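Ticket 437: Open day table demo, right hand stalls on close
Queue: Demo floor / Chambi arm pair
Opened by: Rosário Brandão
Priority: high (doors open Monday 10 am)
Status: closed, one item moved to a new ticket

Problem as reported

Ran the full visitor sequence twice this morning. Pick up the food item, carry it over the plate, hold it up for the people at the rope, put it down, go home. Right hand gets the item most of the time. Then every so often the close command goes out, fingers move a bit and stop, and the controller throws fault 167 (close timeout). Sequence hangs there. Needs a person at the laptop to clear it. Fine on a normal day, not fine with a school group watching.

Left hand not affected so far. Same Horkeo build on both sides, checked.

What I tried before opening this
Power cycle, both arms. No change.
Reloaded the grasp file from the shared drive. No change.
Swapped the right hand cable at the controller end. Thought it helped, then fault came back after lunch.
Slowed the close to half. Fault comes later in the run but still comes.

Below is from a run with the bread roll, mug and plate laid out as they will be for visitors.

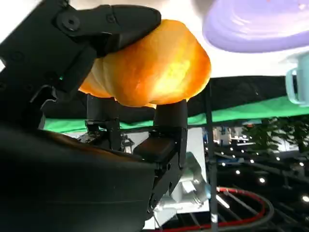

Nilton Cusi: is the close timeout still set to the shop value? We had 167 all over the place at the Drurkis visit and it was only that. The demo file slows the fingers down so they look gentle, and the timeout never got raised to match. Also please don't swap any more cables until we have a log, now I can't tell what was fixed by what.

Rosário: will check. Cable is back where it was. Log attached to the ticket, the long one, skip to the end.

Nilton: got it. Timeout is the shop value, yes. Raise it in the demo profile ONLY, leave the shop profile alone. Then do the pre-run checks below before you run it again, in order, and write down what you get even if it's boring.

Pre-run checks, right hand

1. Hand open, arm parked, e-stop in. Look at the finger joints and the screws on the bracket. Anything backed out, stop and tell me.
Result: nothing backed out that I can see. Snugged them all anyway.

2. Move the fingers through the whole range by hand with power off. Feel for a catch.
Result: small catch close to the end of travel. Same place each time. Gone after I moved the cable tie back a notch, it was pulling on the wires when the wrist turned.

3. Power on, jog the wrist through the carry pose with nothing in the hand. Watch the current readout.
Result: flat. Bit of a bump at the turn but the left one does that too.

4. Bring the hand in to the dishes slow, stop short, check clearance to the rim before going lower. Do this in every pose visitors will see, not just the first.
Result: clearence OK in all of them. Tight in the second one, raised it a hair.
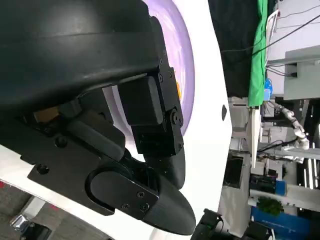 Two-handed layout

Separate problem, found while doing the above. Brallow (they're handling the tour groups) want both arms in view for the whole demo, so the left hand can't go park off the table anymore. It has to wait in low at the near side while the right one works. First try, the left waited too far in and the planner refused the right arm's path, "self collision predicted". Correct of it tbh.

Fix: moved the left wait pose toward the corner and down. Planner takes it now. Right arm goes out over the plate, left stays put. Ran it start to finish without touching the laptop.

Notes for whoever lays the table on the day. Mug at the far left, handle to the right. One piece on the plate, the other on the table left of it. Don't "tidy" them into a line, the poses are taught to these spots. Wipe the table before each group, fingerprints show up bad under those lights. 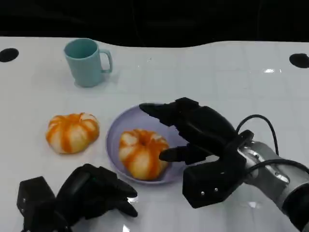 Layout B, right hand at the plate, left hand at wait pose.

Nilton: good. Is the left one holding position or drifting? Drurkis units drift when they sit.

Rosário: holding. Left it through a coffee, same readout when I got back.

Nilton: ok. Then last thing is the lift. Sequence shows the piece to the crowd with the wrist rolled over, and that's where I'd expect to see it slip if the grip is set too light. You can't go much heavier on the soft stuff or it dents. Start at 187 and come down from there. Log each one.

Rosário: doing it now. 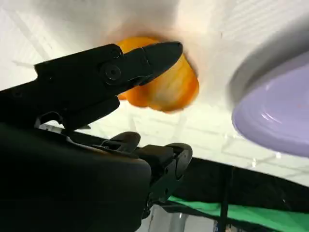

Grip setting for the lift ended up staying at 187. Tried going lower and the hand didn't feel like it had much to spare when I tugged, so put it back. I went over the wrist camera stills too, since the screen by the rope will show that feed live to the visitors. With the hand rolled over you get white ceiling across most of the picture and the orange piece behind the jaw tip comes out a little blurred. Kids will not care but the Brallow people might. I'd rather slow the roll than mess with exposure the day before, so roll speed is down in the demo profile. The jaw covers a good part of the piece from that angle as well, can't do much about that short of re-teaching the grasp, and I'm not re-teaching anything now.

Summary of changes (demo profile only)
Close timeout raised
Grip at 187 for lift
Wrist roll slowed
Left wait pose moved
Right hand cable tie moved back one notch (this one is hardware, so it applies to both profiles obviously)

Full sequence run after all changes: no 167. Had one pause at startup, controller waiting on the network, went away by itself. Opening a new ticket for that so it doesn't get lost in here.

If 167 comes up during a group: hit pause on the pendant, NOT e-stop. Clear fault, open hand, resume from step 2. If you e-stop it the arms have to re-home and the visitors get to stand there. Printed this and taped it to the laptop lid.

Nilton: fine by me. Save the demo profile under a new name please, last time somebody wrote over it. Closing.

Rosário: saved as chambi_openday_b. Old one still there.

Status changed to closed by Nilton Cusi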